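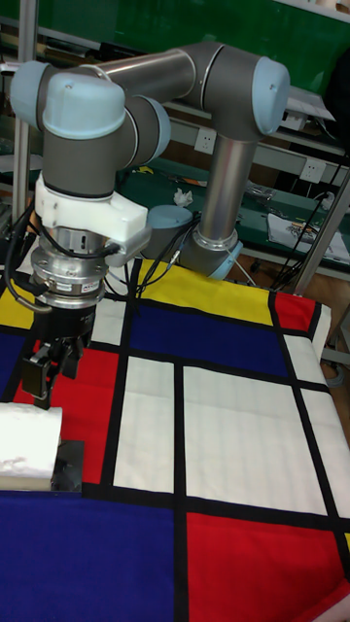

Measure a tablecloth from the table, never from the packet. Packet sizes are taken before hemming and before the first wash, and cotton can lose length at both stages. Run the tape along the top, add the drop twice, then add the hem allowance twice. A patterned cloth, such as the Mondrian-style one spread over the table in the photo, needs one further step: decide which line of the pattern will run parallel to the long edge, and cut to that line even if the selvedge disagrees.

Worked figures for a side table with a 74 cm top:
Top: 74 cm
Drop: 20 cm each end
Hem allowance: 6 cm each end
Cut length: 126 cm

Add 3 cm for shrinkage and cut at 129 cm. Repeat for the width.
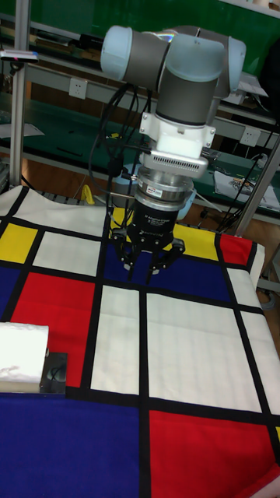 Text: Žofie Oravec
Kneath Household Notes, December 2023

Wash and press the fabric before cutting. Mark the cut line on the wrong side with chalk and a long rule. For each 6 cm allowance, fold 3 cm, press, fold 3 cm again and press. Pin across the fold.

Mitre the corners before stitching. Open out the folds, turn the corner in diagonally through the point where the inner creases cross, and trim 1 cm outside the diagonal. Refold and tack.

Stitch 2 mm from the inner fold, at a stitch length of 3 mm. Remove the tacking and press from the wrong side.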